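Home | Projects | Field Notes | FAQ | Contact

Collecting examples by hand: common questions
By Aroha Tautahi
September
Filed under: Data Collection, Household Tasks

What is the Whitcombe set?
Whitcombe is our collection of short household tasks, done by people holding a gripper in each hand. Lurkent uses the recordings to train Stistus, the model that runs on our two-armed robot. The set holds 3,698 accepted examples so far, and 139 of them come from bathrooms.

Why use hand-held grippers when you have a robot?
Speed, mostly. A person with grippers can work in any house we can get permission to enter. The robot needs a van and most of a morning to set up. 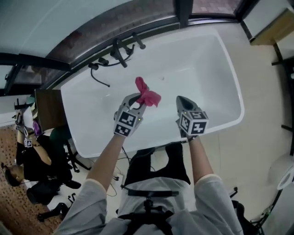 3 min read

What are the square patterned codes for?
They let the software work out where each gripper is and which way it is turned. Keep the codes clean and don't let a sleeve slide over them. If a face gets scratched, swap the cube before you record anything else.

Do bathtubs cause trouble?
Yes. A glossy white tub gives the tracking very little to hold on to, and it throws back highlights that move when you move. Pick a time when the light from the window is even. Overcast is fine. We put cloth tasks in tubs on purpose – the model had seen plenty of cloth on tables and did badly on anything with curved sides.

How long is one example?
Most are under a minute. Start with both jaws open, do the task once at a normal pace, and open the jaws again at the end. We ask for 50 examples per task in each room, with a break after every ten.

What if I drop something?
Pick it up and carry on. A dropped cloth that gets picked up again is a useful example. Mark it "recovered" on the sheet. Discard the take only if you had to put a gripper down or a cable came out.

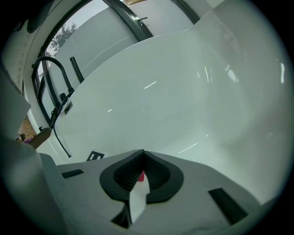
Can I do the task the same way every time?
Please don't. Change where the cloth starts, which hand goes first and where you grab it. At the Wirivthorpe house we had to redo a whole task – every take began with the left hand pinching the same corner, and the model learned exactly that.

Who checks the recordings?
I do the first pass, usually the same evening. A second reviewer looks at anything I've flagged. We reject a take if tracking drops out for more than 5 frames in a row.

Can I get a copy of the data?
Not yet. Homeowners have to agree to each release separately, and we are still collecting those forms. Write to us through the contact page and say which rooms and tasks you need.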